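August, early morning

I slept badly again and got up before six, so I have time to write before the house wakes. It is now two months that I am learning to swim. When I say this to people they think I mean swimming better, but no, I mean learning from zero, at the age of 51.

Yesterday was the lesson with Marlene Desjardins. She put me in the deep lane for the first time. I held the wall with one hand for a long time and she did not hurry me. Then I went, four strokes, five strokes, and I forgot to breathe out under the water, as always. Marlene says I keep the air like somebody who is afraid the shop will close. I laughed and swallowed a good amount of the pool.

Thérèse Penner was in the next lane. She swims 2000 metres every morning, slowly, with her chin up and dry hair. She told me she was also a late beginner, at 45, and that the breathing came to her one evening in the lake at Rarano, without any teacher. I would like to believe this can happen to me too. My mother was afraid of water all her life and I think she gave it to me together with the recipes.
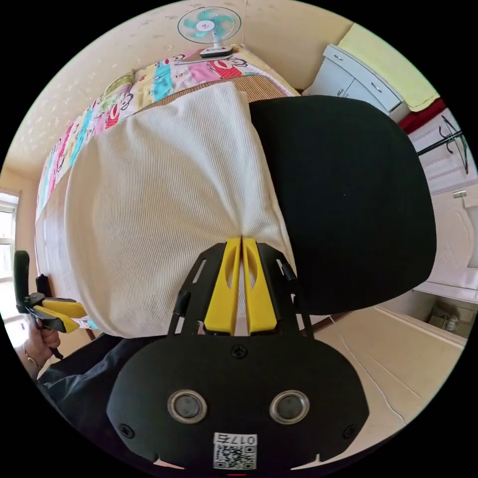 In the afternoon I bought new goggles, because the old ones leave red circles that stay until supper. The girl in the shop wanted to sell me the expensive pair. I took the simple ones. I tried them in the bathroom sink – my son came in and went out again without a word.

I have promised Huguette that I will go with her to the lake before the summer ends. It is about 700 metres to the little island, and of course I will not swim there. I only want to stand where it is deep to my shoulders and put my face in.

The kettle is boiling and someone is on the stairs. I must also find my blue towel.

Search this diary
Enter keywords Go

Recent entries
The first lesson, and the cold showers
Letter from Hélène
Plums, too many plums
A weekend in Rarano
My neighbour's piano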